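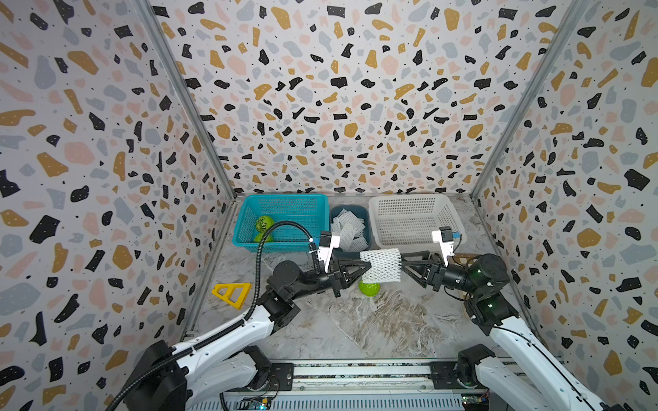 Foam mesh sleeve held open at both ends, with one fruit on the surface below it.

Home News Interviews Packing Storage Contact

Noboru Ueda has packed fruit for 14 years, first at the Hamada sorting shed and now at Gevano, where he writes the work instructions for single-fruit sleeving. The current one is four pages long. We spoke in October, at the end of the morning shift, about foam net sleeves, baskets and bruising.

Ueda begins with the sleeve itself. "It is a tube of foam net. Flat, it does nothing. You have to get it open before the fruit comes near it, and you have to hold it by the ends. If you pinch the middle you close the tube."

The net stretches well across its width and poorly along its length. Most torn sleeves at Gevano come from pulling lengthwise. He logged 669 sleeves over one month and sorted the rejects by type of damage. End tears were the largest group. Splits along the side came second, and he puts those down to sleeves that were too small for the fruit.

"People blame the foam," he says. "I look at the size on the bag first."

For round fruit he allows the net to stand past the skin at both ends. The extra folds inward and protects the stem end, which in his experience marks before the sides do. A ragged cut edge is acceptable. A torn cell in the body of the sleeve is cause for rejection, as the tear will run once the net is under tension.

Layout takes up two of the four pages. Ueda wants the containers in one row at the back of the work surface, with the sleeves in the middle and a basket on either side. The space in front stays clear for the fruit being handled.
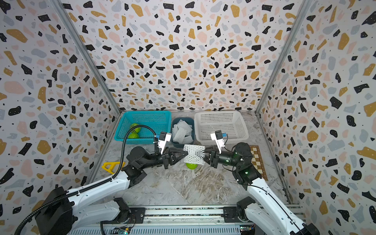 Sleeves in the center bin, two fruits in the teal basket at left, white basket at right.

The center bin should be narrow and solid-sided. Net catches on slots, and a sleeve dragged out of a slotted basket often brings others with it. He does not ask for the sleeves to be stacked. "A loose pile is fine. They lie across each other and you take the top one. When you stack them square, the cells lock together and you lift 4 at once."

For the fruit he prefers slotted baskets with a smooth rim. The slots let air through and the rim is the part that the fruit is most likely to touch. He keeps two basket colors on a bench so that each side of the job has its own. Which color goes with which side is left to the shift, provided that it is written on the card and does not change before the break.

Yuto Nishimura, who runs quality checks at Gevano, joined us for the last part of the conversation. His interest is in the surface. A hard, smooth surface is easy to wipe, he says, but it gives nothing back when a fruit is set down on it.

"Lower it all the way. A drop of two fingers' width can leave a mark, and you see it the next day."

He and Ueda disagree on one point. Nishimura would put a thin mat under the sleeving position. Ueda has tried the Stesine mat and took it out again, as the fruit sat too still on it and was harder to turn stem up. The instruction leaves the mat optional.

Both want used sleeves kept separate from new ones. A sleeve that has been stretched once is slack at the ends and goes to the Tudard line, where the fruit is larger.

The next revision will add a size chart for green fruit. Ueda has the measurements and is waiting for a second supplier's samples.

Comments

packshed_row: We went to solid bins for the nets last season. Fewer tangles, same as he says.

Marla K: Does the size chart cover pears or only round fruit?

T. Oakes: I am with Nishimura on the mat. Cut it smaller than the fruit and it turns fine.

Previous Next Back to Interviews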